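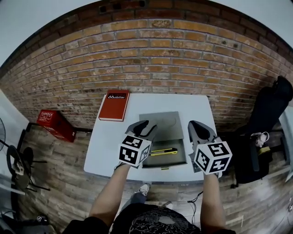 Hertta Nurmi
18 August 2020

1/ Notes on corrugated box strength, after going through the packaging spec for the Dakton warehouse. Mostly for people who order boxes a few times a year and pick them by outside size.

2/ Two numbers get mixed up. Edge crush (ECT) is a property of the board: load per unit length on a short strip standing on edge. Box compression (BCT) is what the finished box takes top to bottom before it fails. You buy by the first and stack by the second.

3/ The usual bridge is the short form of the McKee formula. BCT equals a constant times ECT times the square root of perimeter times board thickness. Height is missing. For very shallow boxes the formula is a poor fit and you should test.

4/ Thickness sits under a square root, so going from 3 mm to 4 mm board at the same ECT buys you 15 percent. People expect more.

5/ Our double-wall carton from Stodico averaged 3443 N in the lab, dry, empty, freshly made up. None of those three conditions holds in a stack.
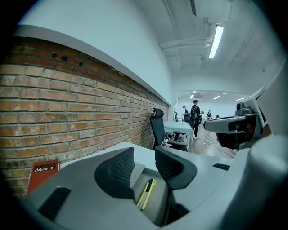
6/ Humidity is the big one. Board that sits in damp air for a week can lose a third of its strength or more. Creep is next: a load the box carries easily for a minute can bring it down in a month.

7/ Then pallet pattern. Most of the load runs down the corners. Columns keep the corners lined up. Interlocked layers hold together better in a truck but put corners over the middle of a panel - expect to give up close to half.

8/ We lost the bottom layer of two pallets at Kandura last December this way. Interlocked, overhanging the deck, next to a dock door. James had flagged the overhang in the spring and I had filed it under cosmetic.

9/ Current rule: lab BCT divided by 4 is the most the bottom box ever sees. For the carton in post 5 that is 860 N. Columns only, no overhang, nothing stored within reach of the dock doors.

10/ The next order is 3000 cartons, same board. There are 1193 of the old ones left and they go out first, on single-layer shipments. I will post the test sheet when the new batch has been through the humidity room.

Recent threads
Reading the maker's certificate on a box flap
Water-activated tape vs. plastic tape in a cold store
Pallet deck gaps and what falls through them
Void fill by weight or by volume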